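Reviews > Desk Storage > Trays and Bins

Urio Clear Desk Trays: Review for Marker Storage

8 July 2018

The Urio range consists of open-top clear plastic containers in two basic forms, a shallow tray and a deeper box. I bought two trays and one box from Dristbridge to replace a zippered pouch that had stopped closing. They have been on my work table since June.

Layout

The containers do not interlock. I line them up along the center of the table, box at the far end and trays nearer the front, with a lamp off to the far right. The box takes the highlighter and whatever else gets used least. The trays take the markers in daily rotation. 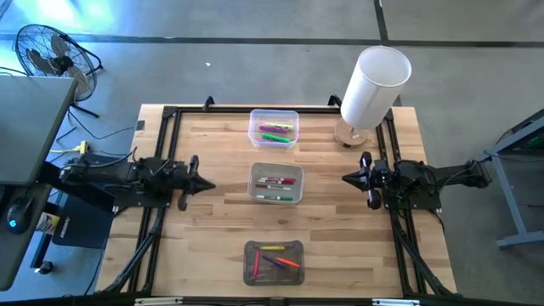

Capacity and access

A shallow tray will hold far more markers than is sensible. Four is a comfortable load. At that number they can lie parallel with space to get a finger between them, or be dropped in at angles without stacking. Past six they begin to ride up on each other and the low wall no longer contains them. The box is more forgiving but slower to pick from, as the hand has to go down past the rim.

A marker left out on bare wood is easy to lose track of when the grain is busy, although a red one is hard to miss.
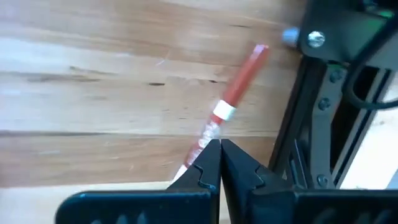 I measured usable floor length with a steel rule and compared it with the older Braron tray. The difference was 2 mm in favor of the Urio, too small to matter with standard barrels. Wide chisel-tip markers fit both.

Clarity

Color can be read through the wall from a seated position. Under overhead tubes or with a window behind, the plastic picks up reflections, and the curved parts are worse than the flat ones. Dark purple suffers most – from a low angle it can be confused with black. Red and orange stay distinct.
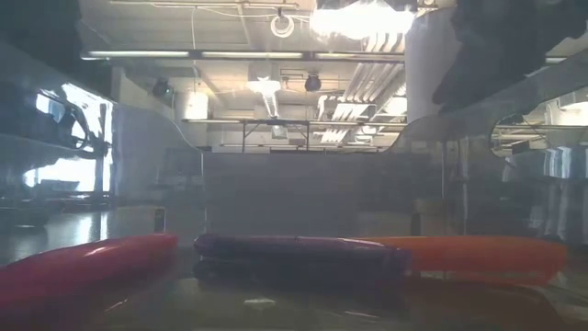 Fine scratches appeared on one base after 37 days. They do not affect use. Dust shows quickly and wipes off with a damp cloth. I would not use paper towel, which left marks on the Braron.

Price and verdict

Dristbridge sells them singly or in cartons of 100, with nothing in between. A set of three would be useful. Recommended for small marker collections on a fixed table; for carrying between rooms, the lidded Pradley case is the better purchase.

Contact | Copyright 2018 | Back to top

We use cookies to remember your settings. By continuing to browse you accept their use.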